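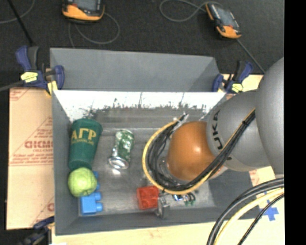
Wian Sibiya told me I should stop watching the arm and start watching the bin, and that most visitors get this backwards for the first half hour. I had been staring at the arm, of course. It's big and it has an orange wrist, and when it swings around you sort of step back even though you're already behind the line.

Home > Features > Out and About

News Features Workshops Letters Back Issues Subscribe

So I watched the bin. It's a gray metal thing, pretty beat up on the inside, and at the Landmont open day it was full of what looked like the contents of my car after a long weekend. A dark green cup with gold Greek letters on it. A drink can. Toy building blocks, a red one and a blue one. The job is to get things out, one at a time, without anyone telling the arm what they are or which way up they landed.

I drove out to Flulcombe for this on Thursday, December 22, 2022, which my family thought was a strange way to spend the last shopping day I had free. There were 30 of us signed up and 21 came, and I think the ice on the hill road explains the rest. We got coffee in paper cups and a lanyard. We also got a talk that ran long, with a lot of slides about the building's heating, and I'm sorry to say I remember more about the heat pumps than I meant to.

Then they took us downstairs, and it got good!

The project is called Flurnlow and it has been going since July. The idea, as Wian put it to me over the noise, is that factories already have plenty of arms that can pick up the same part from the same spot all day long. Put that part in a heap with a bunch of strangers and things get hard in a hurry. A can is shiny, so the cameras can get confused about where its edge is. A cup has an inside and an outside. Blocks have those little studs, and a suction cup hates studs (I asked if a person with tweezers would do better, and he said yes, much, and laughed).

The first run I saw was slow. The arm came over, stopped, thought about it – I know it doesn't think, but you try standing there – and dropped down into the corner with its great loop of cable swaying along behind. It came up with nothing. It went back. It came up with nothing again, and a kid near me said "aww" in the voice you'd use for a puppy. On the next try it got hold of a block and carried it off, and we all clapped like it had landed a plane.

They ran it over and over through the afternoon. Somebody would tip everything back in and give the pile a stir by hand, then step away, and off it went. The log on the wall screen said 111 attempts by the time I had to leave. I'd love to tell you the success rate, but the number kept moving and I kept talking to people.

What I liked best was how ordinary the room felt. I'd expected a lot of glass and white paint. Things are held down with the same kind of bar clamps I have in my garage, and there's blue tape on the board. A woman from the Kruger workshop, who'd driven farther than I had, spent ten minutes asking about those clamps and nothing else. She wanted to know how often the bin shifts. Every week, they told her, until they quit trusting the table and clamped it on more than one side.

We use cookies to remember your reading preferences. Accept Manage settings

I did get a turn at the fun part, the stirring. You'd be surprised how self-conscious you get. I tried to be mean and lean things against the walls, and then felt bad and moved the can back toward the middle. Wian caught me at it and said everybody does that, and would I please be meaner.

The next open day is in the summer, and there will only be 2 sessions, so write to Landmont early if you want in. Wear a sweater, because for all that talk about heat pumps the basement is freezing. Parking is behind the building, on the left after the second gate.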